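Keeping up a photo-a-day habit when work eats the whole day?

Asked in Photography Help — Projects and Challenges

I've been doing a daily photo project since last October and until recently I was really proud of how it was going. One picture, every day, posted before midnight, with a few lines underneath. I'm not a professional or anything close to it. I have a small mirrorless camera, one zoom that came with it and a 30 mm prime I bought used, and I mostly shoot whatever is near my house.

My trouble is that my job changed in the spring and now I'm on the road a lot, leaving in the dark and getting home in the dark. Three or four days a week I don't take the camera out of the bag at all. I've been filling in with older pictures, and at first I felt fine about that, but I went through the last month and more than half of it was old stuff. It's starting to feel like I'm running a rerun channel.

So I have two questions, and sorry if they've been asked before (I did search, I promise). First, do people consider it cheating to use archive shots in a daily project, and if you do it, do you say so? Second, how do you find anything in your archive? I have 3,286 pictures in one folder called Gidness, which is the lake we used to go to when I bought the camera, and I never made a second folder. Everything since then has gone in there, lake or no lake. I use Sureo to edit and it has star ratings and keywords but I've never touched either one. I'm a little scared to start.

Thank you in advance, this has been a kind place to lurk.

3 answers

Answer 1 (accepted)

First of all, welcome out of lurking, and please don't be hard on yourself. I've done four of these year-long projects now and finished two of them, so take my advice with that in mind!

On the cheating question, it's your project and you get to write the rules, but do write them down somewhere. Mine for the current year say that an archive picture is allowed if I have never posted it before, if I edit it fresh that same evening, and if I put the month it was taken in the caption. I find the fresh edit is what makes it feel like I did something with the day. I'm often surprised by what I pass over the first time — there's a whole set from a foggy morning at Vosberg that I thought was a washout, and two years later I ended up printing one of them for the hallway.

The other thing that helped me, and I resisted it for the longest time, was letting the indoor pictures count. I used to think a daily photo had to be a view, or at least a bird. When you get home at nine at night there's no view, but there is a kitchen and a bed and whatever is lying on it, and a lamp you can move. I did most of one winter that way.

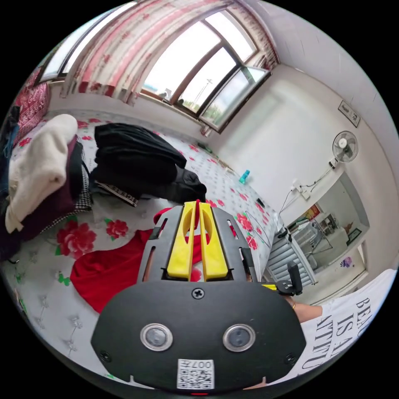
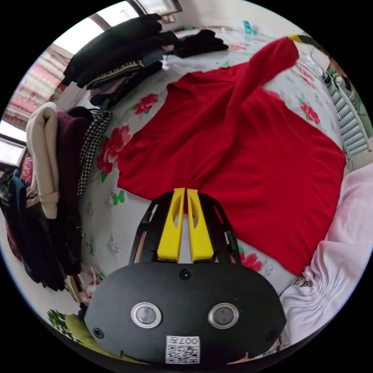
I'd also suggest you take more than one on those evenings, even if you only post one, and change something between them. Step to the side, get lower, come in closer, turn off the overhead light. It takes maybe five minutes and you learn a surprising amount from putting them next to each other the next day. If one of the spares is any good, it goes into the pile for a day when you can't shoot at all.

As for the folder, please don't try to sort the whole thing in a weekend. I tried that when mine reached 3,000 and I gave up by Saturday lunch with a headache and half my keywords spelled two different ways. What worked was going through one screenful a night in Sureo while the kettle was on, and only using a single star. One star means "I might post this someday." No star means nothing at all, it doesn't mean bad. Then on a busy night you filter for the star and pick from those, and take the star off once you've used it. I didn't add any keywords until I had been doing that for months, and I still only have a handful (people, water, street, home, and one for the dog).

And leave the folder named Gidness if you like it. Mine is called New Folder 4 and I've grown fond of it.

Answer 2

Back up before you do anything. Ratings in Sureo get stored in the catalog file and not in the pictures unless you change the setting under Preferences, so if the catalog goes, so do your stars. Ask me how I know.

No opinion on archive shots. I just skip days.

Answer 3

I would add one small thing to the long answer above, which I enjoyed. Keep the camera on the passenger seat and out of the bag. I drive a delivery route out past Gasser and I get most of my pictures in the minute after I've parked, before I open the door — rear view mirror, rain on the glass, whatever sign happens to be in front of me. Some of them are pretty dull but they're from that day, and that matters to me more than it probably should.

Also phone pictures count! I had a rule against them until August and I'm so much happier without it.

Comment from the original poster

Oh, these are all so helpful, thank you. I did one screenful tonight and starred two. I had completely forgotten about the ferry pictures. Backing up now, it says 4 hours remaining.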